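여름 끝자락, 거실 패브릭 손질하는 법

장마가 지나고 나면 거실에 들어설 때마다 어딘가 눅눅한 냄새가 나지요. 저도 처음엔 에어컨 탓인 줄 알고 필터만 열심히 씻었는데, 코를 대고 다녀 보니 범인은 커튼하고 쿠션이더라고요. 천은 냄새를 참 잘 먹어요. 그래서 해마다 이맘때면 날을 잡아 거실 천들을 한 바퀴 돌봐 줍니다.

준비물은 소박해요. 베이킹소다, 고무장갑, 흰 면수건 몇 장, 그리고 미지근한 물에 중성세제를 아주 조금 푼 것. 동네 Moffat 생활용품점에서 3000원 주고 산 분무기를 몇 년째 쓰고 있는데 아직도 멀쩡하답니다. 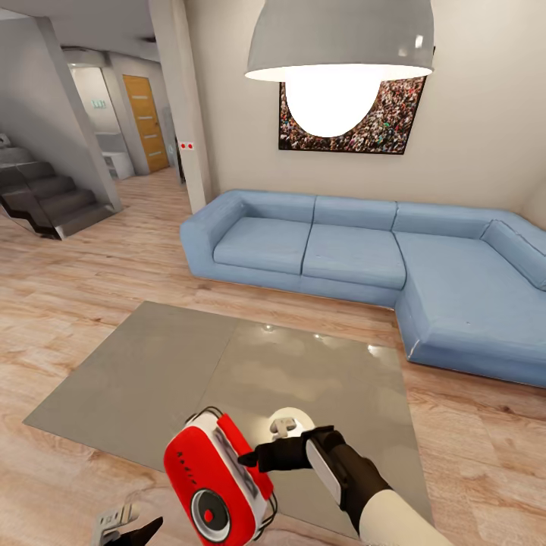 먼지부터 털고 시작하세요. 물기가 먼저 닿으면 먼지가 얼룩이 되어 버리거든요. 고무장갑을 끼고 한 방향으로 쓸어내리면 머리카락이랑 보푸라기가 돌돌 말려 나오는데, 이게 은근히 재미있어서 저는 라디오를 틀어 놓고 한참을 합니다. 이렇게 하늘빛이 도는 연한 색 천 소파라면 손때가 팔걸이 쪽부터 올라오기 쉬우니 그 부분을 먼저 봐 주시고, 세제 물은 꼭 안 보이는 뒤쪽에 한 방울 시험해 보세요. 색 있는 수건은 물이 옮을 수 있으니 흰 수건으로 톡톡 두드리시고요. 문지르면 천이 일어나요!

베이킹소다는 체에 담아 솔솔 뿌리고 40분쯤 두었다가 청소기로 천천히 빨아들이면 됩니다. 가죽이나 스웨이드에는 하지 마세요. 쿠션은 지퍼를 열어 속통을 꺼내고, 커버만 뒤집어서 찬물로 돌립니다. 다 마르기 전에, 살짝 덜 말랐을 때 손바닥으로 펴 주면 다림질할 일이 없어요.

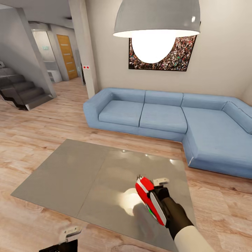
읽는 시간 6분

커튼은 떼기 전에 핀 자리를 실로 표시해 두면 다시 달 때 헤매지 않아요. 저는 그걸 몰라서 주름 간격이 들쭉날쭉한 채로 한 계절을 살았답니다. 빨래망에 넣어 약하게 탈수한 다음 그대로 레일에 걸어 말리세요. 제 무게로 주름이 펴지고, 집 안에 은은하게 비누 냄새도 돌고요. 레일은 마른 양말을 손에 끼고 훑으면 금방이에요.

러그는 둘둘 말아 세워 두지 마시고 난간이나 빨래 건조대에 뒤집어 널어 주세요. 뒷면에 습기가 훨씬 많이 차 있어요. 밑에 깔린 미끄럼 방지 매트도 이때 한번 닦아 주시고, 마룻바닥은 물걸레를 꼭 짜서 나뭇결 방향으로 닦은 뒤 완전히 마르고 나서 러그를 덮습니다. 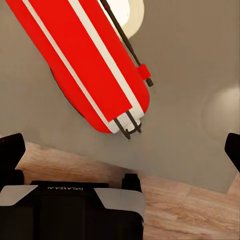 글·솔잎댁 (2026년 8월)

마지막으로 얼룩 이야기를 조금 할게요. 커피는 쏟자마자 마른 수건으로 눌러 빨아들이고, 찬물에 식초를 몇 방울 타서 두드리면 거의 9할은 빠집니다. 기름 얼룩은 물 대신 전분 가루를 덮어 하룻밤 두었다가 털어 내시고, 볼펜 자국은 소독용 알코올을 면봉에 묻혀 바깥쪽에서 안쪽으로 조금씩 찍어 주세요. 알코올도 구석에 먼저 시험해 보시고, 창문은 꼭 열어 두시고요.

다음번에는 옷장 습기 잡는 이야기를 들고 올게요. 신문지하고 굵은소금만 미리 모아 두세요.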